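Workshop notebook, Firkville bench
Last updated: May, evening after the open day
Sunday – entry by Modupe Odukoya

Writing this up with my shoes off and the last of the lemon cake, so forgive the handwriting if you're reading the paper copy. The open day went off well, I think. We had 29 people sign the book, plus a few who came in behind their kids and never got near a pen, and they were a lovely bunch, curious and patient, even when the coffee ran out at half past one.

Aurelio opened with the welcome talk (shorter than last year, thank you Aurelio!) and then took the first group round Kaver, which is still on the old controller and was on its best behavior. I had the table setting station all day. I'd worried it would look dull next to Kaver, what with the big arm swinging about over there, but people stayed and stayed. I suppose everybody has laid a table and everybody has an opinion on how it should be done.

Notes on the station, mostly for whoever runs it next. We kept the task plain: striped placemat, white plate, knife on the left, fork on the right, working out of the black wire holder. Yes, I know about the knife. A very nice retired schoolteacher told me about the knife as well, and then told me again on her way out. The Mendiritz task sheet has it on the left and I'd sooner match the sheet than explain to the training people why one afternoon is a mirror image of all the others.

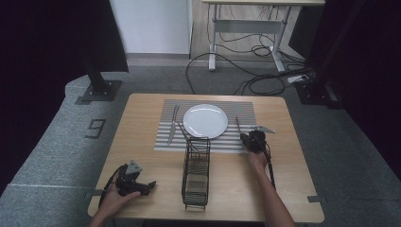

The fork is the fiddly one. It's thin and it likes to turn in the jaws when you come down at a slant, so you end up nudging it straight against the mat, and the nudging is the part I'd rather we didn't teach anything. Coming in flatter helps. So does slowing down, though that's hard with eleven people breathing on you. I did 6 practice runs before the doors opened and by the end my right wrist knew what it was doing and my left was still making up its mind. Worth somebody else trying it left-handed.

Visitors could have a go with the hand grippers after each demo. The children were much better at it than the grown-ups, who all squeeze too hard at first – one gentleman sent a spoon clean off the table and apologized to it. Best question of the day came from a girl who wanted to know whether the robot would learn my mistakes too. I said yes, it would, unless we threw those runs out, and she looked at me very sternly and said then you should throw them out. So we will.

We have 270 runs in the Etim folder now, counting today's. I haven't gone through them yet and I'm not going to tonight. Anything where the plate got bumped should be tagged, and please don't delete until Aurelio has had a look, he wants to see whether the bumped ones cluster late in the day when we're tired.

Still to do: more spoons (the spares are in the drawer under the label printer), order coffee, a bigger sign for the side entrance, and ask Kaver's group if we can swap slots next time so the two demos don't start together. I lost half my second audience when the big arm started up, and I can't say I blame them.

Back to top
Questions about this notebook: Modupe or Aurelio Trujillo, Firkville workshop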